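Food Service Operations – Unit 7
Running a Small Breakfast and Lunch Counter
Course handout, revised 1 May 2023

Read this before the kitchen session. Bring it with you, along with the prep sheet from the previous unit. We will use the Tillby counter as the working case all the way through, so get familiar with its menu and hours.

The case

Tillby is a counter-service place on the main street in Baltthorpe. It opens for breakfast, serves through lunch and closes in the middle of the afternoon. There is one flat-top grill, one six-burner range, a steam table and a small walk-in cooler shared with the bakery next door. Most of the menu is eggs, potatoes, beans, two soups and a short list of sandwiches. A slow-cooked pork shoulder runs as the daily special and goes into three different dishes.

In March the counter rang up 3,587 tickets. Of those, 1,404 included the pork in some form. Keep both figures handy, as the costing exercise uses them.

1. Menu mix

Menu mix is the share of sales each item brings in, by count. To find it, divide the number sold of one item by the total number sold. For this unit we are working by ticket, to keep the arithmetic simple. The pork works out to a little over 39 percent of tickets.

A high share tells you the item is popular. It does not tell you whether the item makes money. A dish can sell all day and still lose ground if the portion is too big or the price was set before the last increase from the supplier. Look at the share and the contribution margin together. The margin is the menu price minus the food cost for one portion.

2. Portion control

Portions drift. A cook who starts the morning with a level scoop is often heaping it by noon, and a regular customer tends to get a little extra. On a plate with a low food cost this hardly matters. With the pork it does.

Use these tools, in this order of preference:

Scale, for meat and cheese
Numbered scoop, for beans, potatoes and salads
Ladle, for soup and gravy
Count, for eggs, toast and bacon

Write the tool and the size on the line card. "One scoop" is not a portion until you say which scoop.

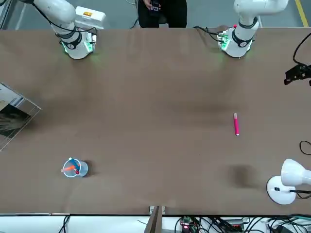 Check portions twice in a shift, once early and once during the rush. Pull a plate from the pass, weigh the main item and write the result on the prep sheet. If it is over, show the cook the number and move on. Corrections made during service should take a few seconds. Anything longer waits until after close.

3. Yield

Raw weight and served weight are different numbers, and costing on the raw weight will make the dish look cheaper than it is. Pork shoulder loses weight to trimming, then again in the oven, then again when it is pulled and the fat is picked out.

Yield percentage is the edible weight divided by the purchased weight, times 100. Cost per usable pound is the price per pound divided by the yield, written as a decimal.

Run your own yield test in the kitchen session. Do not copy a number from a chart. Two shoulders from the same case can come out differently, and oven temperature makes a large difference as well. Weigh at each stage:

As purchased
After trimming
Cooked, rested and drained
Pulled and ready to hold

4. Holding and cooling

Hot food on the steam table is held at 135°F or above. Check with a probe thermometer in the thickest part of the pan and stir before you read it. The dial on the steam table tells you about the water, so do not use it as your reading.

Leftover pork is cooled from 135°F to 70°F within two hours, and from 70°F to 41°F or below within a further four. Use shallow pans, leave them loosely covered or uncovered where nothing can drip into them, and do not stack them. Students lose more points here than anywhere else on the practical – usually by leaving the meat in the deep roasting pan.

Local rules may be stricter than the ones in this handout. Follow the stricter rule.

5. Station layout

Lay out the line so the cook can reach the items used most without taking a step. On a breakfast line that means eggs, fat and plates. Items used on one ticket in ten can sit farther off. Keep raw eggs and raw meat below and away from anything ready to eat.

Leave open counter space for plating. New operators tend to fill every surface with bins and then have nowhere to set a plate down when six orders come up together.

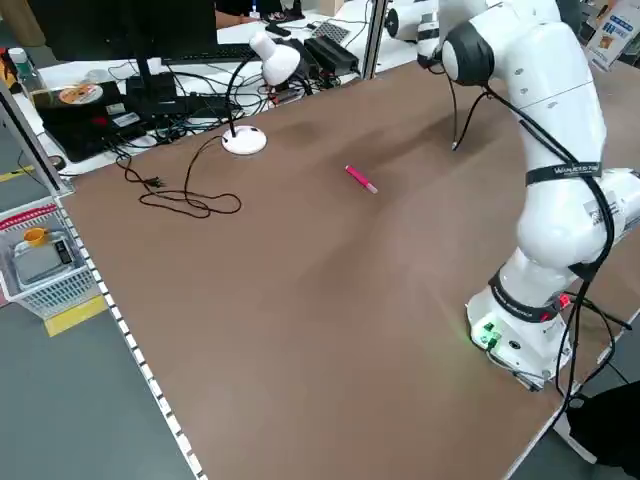
White arm at the right side of the brown tabletop.

Draw your layout to scale on graph paper. Mark the handwashing sink, the pass and the path from the walk-in. If the path crosses in front of the grill, change it or be ready to explain why you could not.

6. Costing exercise

Were Provisions and Zosturari both quote for boneless shoulder. The quotes are on the separate price sheet. Zosturari is lower per pound but requires a minimum order of 200 pounds. Were has no minimum.

a. Work out the cost per usable pound from each supplier, using the yield from your own test.
b. Work out the food cost of one portion at the size on the line card.
c. Using the March figures, and assuming one portion per pork ticket, work out how many usable pounds Tillby needed for the month.
d. Decide which supplier to use. Take the cooler space into account.

Show your work. Round money to the nearest cent at the end of each part, and carry full figures until then.

Bring to the kitchen session

Probe thermometer, calibrated in ice water
Closed-toe shoes, apron, hair covering
Calculator – phones stay in the lockers
Your layout drawing and this handout

Reading for next time: the chapter on purchasing and receiving, up to the section on credit memos.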